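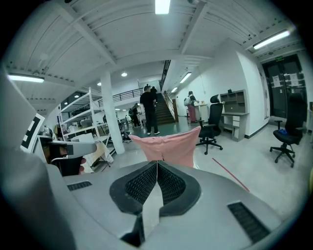 Do you really need a special cleaner for pink upholstery fabric?

Probably less often than the label wants you to think. Start with plain water and a white cloth, and spend the money after that has failed.

Soft Pink, Hard Floor: a small gallery
Posted 12/7/21 by Melati Lau

I've been suspicious of pink furniture for years. It gets sold as cheerful and it photographs well, and then somebody has to live with it. So when I started putting together a gallery of low, squashy seating for the Bitura pages, I figured I'd be writing mostly complaints. I have some. I also have one or two grudging compliments, which I'll get out of the way as fast as I can.

The light pink cloth in the first picture is crumpled and gathered along its top edge, with tube lights on under a white ceiling. I like a pale pink better in a bunch than stretched flat. Flat, it looks like a bandage to me. I'd still want to see any pink by a window at noon before I paid for it, and a shop that won't let you carry a swatch to the door is a shop I walk out of.

A reader wrote in to tell me that rumpled fabric "hides everything." Does it? It hides creases, sure. Crumbs love it. I owned a Jugah floor cushion with the same kind of slouchy cover, and after 3 months I was going over the folds with a butter knife wrapped in a sock. The cover was supposed to come off for washing. It came off once.

Next is the pink seat itself, low and square, with a mustard-yellow cushion in the middle. The sides are soft and rumpled, so it ends up shaped a lot like a nest, and there are short dark legs underneath. Mustard with pink is a pairing I was ready to hate - I don't. The yellow keeps the whole thing from going sugary. What I don't buy is the idea that a seat this low suits everybody. Look at the black office chair standing to the right of it, with its high back and padded armrests, and ask your knees which one they'd pick at the end of the day.
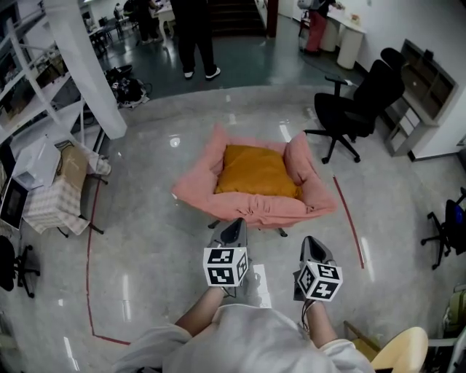
Before you buy one like it

Measure the floor first. A low seat asks for more open space than you'd expect, and on glossy gray flooring like this it has nothing to hide behind. A rug might help. So might a second piece of furniture at the same height, though then you own two.

Be careful with prices too. Brikuveck had a low padded square listed at $368 last week, cushion sold separately, which I consider cheeky. Fekamix will give you 30 days to send theirs back, but you pay the freight - read that part twice.

More pictures when I've found a green one I can argue with.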